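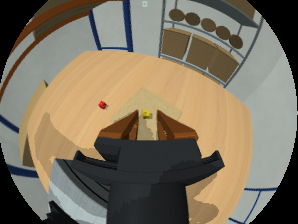
Wrist view, yellow cube between the fingertips, red one off to the left.

Gundero tabletop planner: frequently asked questions
Last updated May 29, 2018

What does Gundero do?
Takes the camera views, finds the cubes, plans a path for the arm, sends joint targets to the controller. It doesn't do the physics. The simulator is Fluseo and has its own install page, read that first.

Do I need a real arm?
No. Everything on this page was done in sim. Real arm support is planned for October, please don't open tickets asking for it sooner.

Why does the wrist view look bent?
It's a round wide view with black corners, so straight things come out curved. Shelves, rails, table edge, all of it. Undistort before you measure anything. The setting is wrist_undistort and it's off by default (sorry, old configs break if we switch it on).

Detector keeps finding a box behind the table.
You've left the region of interest at full view. Set it to the tabletop. The shelving is full of brown boxes, and the mat is a similar sort of colour, so the tan filter will grab them if you let it.

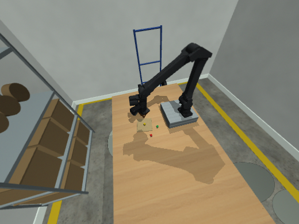 Room view. Yellow on the mat, green and red on the bare wood.

Room view or wrist view for finding cubes?
Both. Room view for the first guess, the cubes are only a few pixels accross in it so don't expect much. Wrist view for the final correction. If the two disagree by more than 13 mm the planner stops and asks for a fresh look. You can raise that limit but you'll get bad grasps.

Shadows are being picked up as obstacles.
Known problem in Shi, our perception module. The arm throws a big dark shape over the wood and the old segmenter treats it as a solid thing. Use segmenter 2, or turn on depth_check. Don't just brighten the lights, we tried, it moves the trouble somewhere else.

Planner says "start state in collision" and the arm isn't touching anything.
Pedestal model, nearly always. It's a stepped block and older scene files have it as one plain box that's too wide. Re-export the scene. If it still moans, check the padding value on the base link.
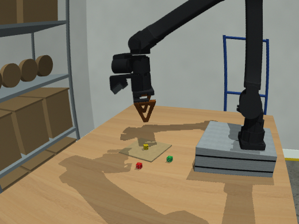 Gripper pointing down, well above the board. Dice pips show from this angle.

Cubes or dice?
Same objects. The scene file calls them cubes, the mesh has pips. Pips don't matter for grasping, but they can upset the pose estimate close up, so set symmetry to "cube" unless you need to know which face is up.

How many samples should the planner use?
Default is 4,000. Fine for three cubes on a table. Going lower is faster but you get odd elbow paths.

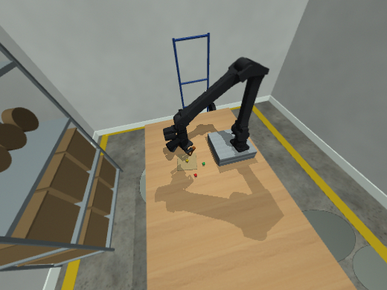

Can I record a run and replay it?
Yes, with Illero, comes in the same download. Records joint targets, camera views and the planner log. Replay only works with the same scene file, it checks the hash and refuses otherwise. See issue 148 if replay hangs on the first step, theres a workaround in the comments.

Can I change the target colour while it's running?
Between picks, yes. Mid-pick no, it finishes the current one first.

Where do I send logs?
Attach them to a ticket. Full log please, plus the scene file. Screenshots of the terminal are no use to us.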